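Basport packing shed puts off second robot arm until the sums add up

November 8, 2018

I went along to the Basport budget evening this week expecting to be home in an hour, and I wasn't. The only thing on the agenda that anybody wanted to talk about was the robot arm, and whether there should be a second one by Christmas. The short answer is no, not yet. The longer answer took most of a pot of tea.

If you haven't been following this, Basport handles and packs soft goods for a handful of small sellers - bedding, clothes, cushions, that sort of thing. They've had one arm on trial from Oltell since the summer, and the trial runs out in December. So they've got to buy it, send it back or go the whole hog and order a pair, which is what the sales people would like (of course they would).

Kyriaki Stefanou runs the floor there and she'd done her homework. She brought a spreadsheet printed out so small that half of us were holding it at arm's length, and she went through it line by line. The arm itself turns out to be the easy bit to price. It's everything hanging off it that makes your eyes water. Fingertips wear down and have to be replaced, the wrist camera is covered separately from the arm, and the service contract from Galanis goes up in the second year. She wants 15 per cent of the purchase price set aside every year for parts alone, and she wouldn't budge on that when somebody tried to talk her down to ten.

Then there's the matter of what it can pick up. Boxes are fine, and everyone agrees boxes are fine. But Basport doesn't do many boxes. It does floppy things and things in clear plastic, and clear plastic is a pain because it shines back at the camera and changes shape when you touch it. I've wrestled with enough dry cleaning bags to have some sympathy.

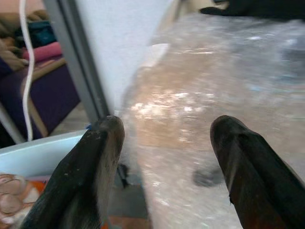

Kyriaki's plan is to run 500 picks with bagged goods before the trial ends, all logged, with the failures sorted by what sort of thing was being picked. She reckons that would tell them more than any brochure. I'd agree with that. The demonstration we were all invited to in the spring used a stack of neat little cartons, and I remember thinking at the time that it looked lovely and had nothing to do with what goes out of the door at Basport.

Iida Miettinen, who does the books, was more worried about timing. If they order before the end of December it lands in this year's budget, and this year's budget has already had a new roof in it. She'd prefer to lease for 12 months with an option to buy, using the Siren scheme, and spread the pain a bit. The monthly payments come out dearer overall - she was quite open about it - but she'd still have money in the bank if the boiler goes.

I did ask about jobs, as somebody was bound to. Kyriaki said the rota for next year has the same names on it as this one, and that the arm still needs a person nearby when it's working. There was a bit of muttering at the back, and a good question about who gets trained on it first. That one didn't get a proper answer, so I'll be asking it again.

By the end there were 3 options on the whiteboard and a show of hands settled it. They'll finish the bagged goods test, get a written price from Galanis for the fingertips and the second year's service, and ask Oltell for another month on the trial while Iida works up the lease figures. The second arm is off the table until all of that comes back.

The next budget evening is in December, same room, half past six, and the papers should be up in the canteen a few days before.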